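### 4.2 Square localization from the wrist view

The planner issues moves in board coordinates, so each grasp needs a board pose estimate from the wrist camera alone. We fit a homography to the square corners, then settle its orientation with the printed rank numbers and file letters along the border.
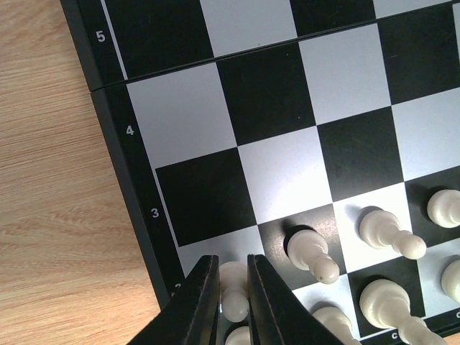
The two halves of a folding board need not be coplanar, and Jedex therefore fits each half separately. Frames with fewer than 15 inlier corners are rejected — the arm holds its pose and samples again.

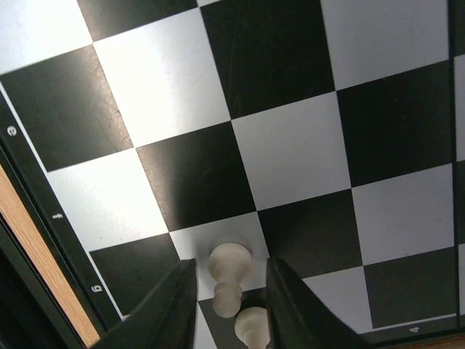 **Figure 3.** Wrist view with two white pawns at the gripper opening; file letters e, f and g are legible on the border.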